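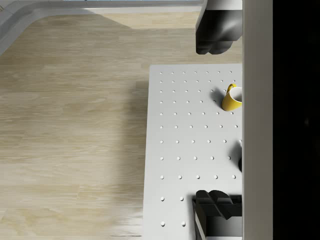 Seasonal Rivers: Water Behavior, Save Files and Server Load
Speaker notes, mod developers' track
Othmane Bouazza
19 April 2024

Opening

Good afternoon. Thank you to the organizers for the invitation. My name is Othmane Bouazza and I maintain Dinel, a mod that replaces still river water with water that rises and falls over the course of the game year. I will speak on three matters: how the water level is calculated, what the mod writes to the save file, and what server operators should expect when they install it on an existing world.

(Ask for a show of hands: who runs a public server? If few, shorten the section on migration.)

Background

The base game treats a river as a decoration. It is placed when the land is generated and does not change afterward. Players build mills, docks and bridges at the water line in the knowledge that the water line is permanent. Dinel removes that certainty. In spring the level may rise by up to 4 blocks in a lowland channel. In late summer the same channel may be shallow enough to cross on foot.

The first public version appeared in December. It was written for a single community server, Stekley, and it made assumptions about map size that did not hold elsewhere. Those assumptions have since been removed. I will not cover the old version except where a save file may still contain its data.

How the level is calculated

Each river is divided into reaches. A reach is a stretch of channel with one water level, and it may be as short as a single chunk. The mod keeps a table of reaches and updates it once per game day. The game year on default settings has 336 days, so the table is updated 336 times before the cycle repeats.

At each update, a reach receives water from the reach above it, from rain and from snow melt. It loses water to the reach below and to evaporation. The result is rounded to the nearest eighth of a block, which matches the steps the game can draw.

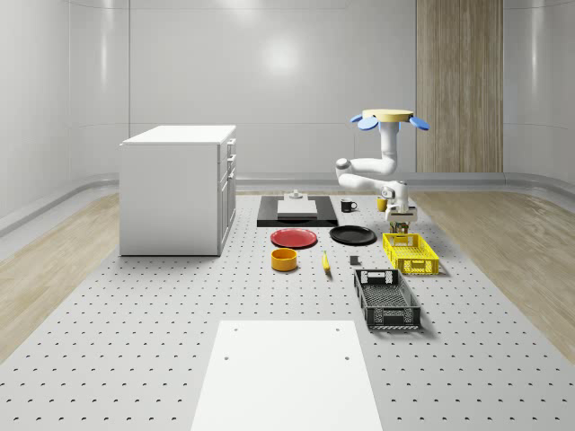
Rounding was the source of our most persistent fault. In early builds the rounded figure was passed downstream, and long rivers lost water at each step until the lower reaches ran dry. The present build passes the exact figure and rounds only for display. Operators who saw dry river mouths should rebuild the table with the command listed in the manual.

(Pause here for questions on the calculation. Hold questions on performance until the end.)

What is saved

The reach table is stored in its own file beside the world data. It is not written into the chunks. An operator who removes the mod will be left with rivers at the level of the last update, and no missing blocks. The test world used for this talk, Jarman, contains 1,874 reaches.

Blocks placed by players are never deleted by rising water. A flooded cellar fills and later drains. Crops are treated differently: a field under water for more than two game days reverts to bare soil. This can be turned off in the settings file, and on farming servers we recommend that it be turned off for the first year.

Installing on an existing world

Please make a full backup before the first start. On first start the mod scans every generated chunk for river water. Players should not be connected during the scan. On Jarman it took 58 minutes, and larger worlds will need longer. The scan may be stopped and resumed.

After the scan, the operator is asked to choose a starting season. Choose autumn. Levels in autumn are closest to those of the base game, and players will have time to move low buildings before the spring rise.

Compatibility

Dinel works alongside Minar, the weather mod, and will use its rainfall figures where both are present. Load Minar first. If the order is reversed, Dinel falls back to its own rainfall table and records a warning in the log. Mods that add their own water blocks are not supported at present. Their rivers will be skipped by the scan and will stay at a fixed level.

Questions

(Likely topics: tides, ice, boats. Tides are not planned. Ice is under test and has no release date. Boats left on a falling river will come to rest on the bed and can be picked up as usual.)

Reports of faults should include the log and a copy of the reach file. Please send both through the project's issue page.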